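October 7, 2026 – nowcasting notebook, regional output project

Back on the Plirari series today after putting it off for most of a fortnight. For anyone picking this up cold, the job is to get a monthly activity index for the Wirkness district that we can set beside the published quarterly figures, and to see whether the two tell the same story about growth. So far they mostly do, with one stubborn stretch in August where ours sags and theirs sails on quite happily.

Started by re-reading the raw freight file, which I should have done in the first place. It has 3,674 rows, and 103 of them carry a zero where I'm fairly sure the depot meant "not reported". I've recoded those as missing and let the filter fill them in. The August dip shrinks by a bit less than half, so it wasn't all a data problem, but I feel much better about the series than I did at breakfast!

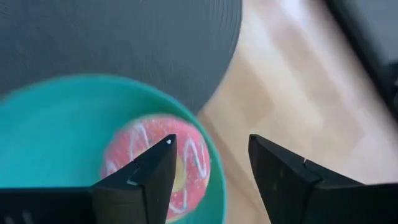
*Pink donut in the teal bowl.*

Next came the lag question, and I'm afraid I went round the houses on it. With four lags the model behaves itself and the electricity term has the sign you'd want. With six, the coefficients wander about and the forecast band gets so wide it's no use to anybody. I've kept four for now and tightened the prior a little – the settings are in the Grarnix folder, under the run labelled 50, if you'd like to pull it apart.

The Somboon retail panel is still a worry. It covers 940 shops, which sounds generous until you notice how many of the small ones drop out after a year and never come back. Whatever growth we measure is growth among the survivors, and that'll flatter us in a bad patch. I tried reweighting by shop size and the labour-intensive end of the panel got noisier, so I've put it back as it was.

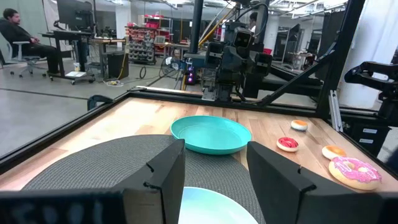 Why not drop the retail panel altogether and lean on freight and electricity?

Services would all but vanish from the index if we did that, and services are where most of the district's recent growth has been reported, so I'd sooner keep a flawed measure in with a low weight.

Still to do: rerun the August window with the recoded freight, seasonally adjust before logging (I had them the wrong way round in the old script, sorry all), and save the vintages separately so we can replicate each estimate as it stood at the time.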